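The Return of the Basket Makers

Baskets went out of style in Branlow when plastic got cheap. By the time the last workshop on Kuo Street closed, a hand-woven basket cost more than a week of groceries, and most people stopped asking for one.

The trade is picking up again. Ukamlow, a shop near the river, now sells 70 baskets in a good month. Seven weavers supply it, and six of them work from home.

The material is the slow part. Willow is cut in winter, bundled and dried, then soaked before use. A plain round basket takes an afternoon. A lidded one can take three days, and the lid is where most beginners give up.

Prices at Ukamlow start at $50. Buyers use them for bread, yarn, mail and keys. The shop also carries open, loosely woven styles from Pallura, where weavers leave the ends untrimmed.

Evening classes start again in October. Bring an apron and a sharp knife.
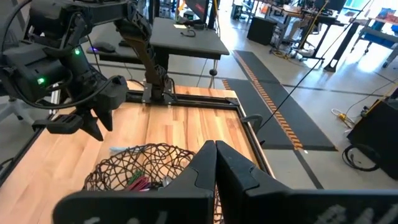
A round, open-topped basket in dark brown strands.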